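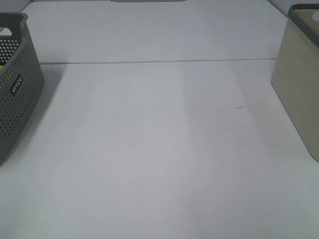 Re: [puppet-build] Elbow cable on the Jidthorpe arm rod

On Sun 24 March, a list member wrote:
> My Jidthorpe elbow binds at full bend. I run the cable inside the
> upper arm tube and have tried 60 lb and 100 lb line. Same result with
> both. Is the pulley too small, or is the foam pushing on it?

Line strength won't change anything here. Check the exit hole at the elbow end first. On the Punesbridge pattern it is drilled square to the tube, so the line drags over a sharp edge once the forearm passes 60 degrees. File it to a slant and fit a short piece of PTFE sleeve.

The pulley is fine if it is the Nutberg one. The Thakur pulley has a shallower groove and the line can jump out - look for scuffs on the side plate.

I would also trim the foam back from the joint. Mine has done 1,000 bends on the bench since July with the same line and no fraying.

What return spring are you using?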